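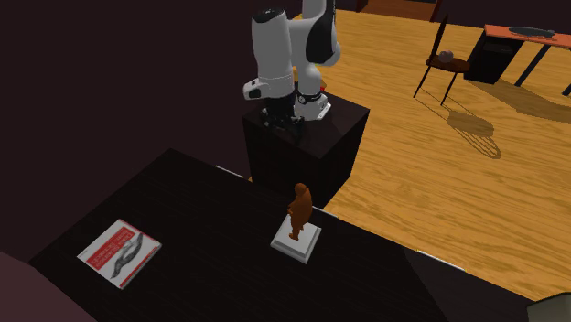 mossyfork
How long do you leave oiled floorboards before putting a rug back down?

Hina Qureshi
At least a week, two if the room stays cool. Felt pads on chairs after 3 days is fine.

mossyfork
ok thanks. using the Wustico hardwax, second coat went on Sunday. bedroom at the Ledcombe place, 190 sq ft

dlpruitt
Two weeks is overkill. I did mine in August, rug down after four days, no marks

Hina Qureshi
August is why. Windows open all day. Try that in winter and you get a dull patch shaped like the rug. Ask me how I know

egger_fan
was it a rubber backed rug? those mess up oil no matter how long you wait imo. Egger pads are the same, ruined my hallway

dlpruitt
cotton, no backing. so maybe thats the differnce

mossyfork
mine has the rubbery stuff underneath. ugh. did you guys sand to 100 before oiling or go finer

Hina Qureshi
100 and stop. Too fine and the oil wont soak in. And ditch that rubber, get plain felt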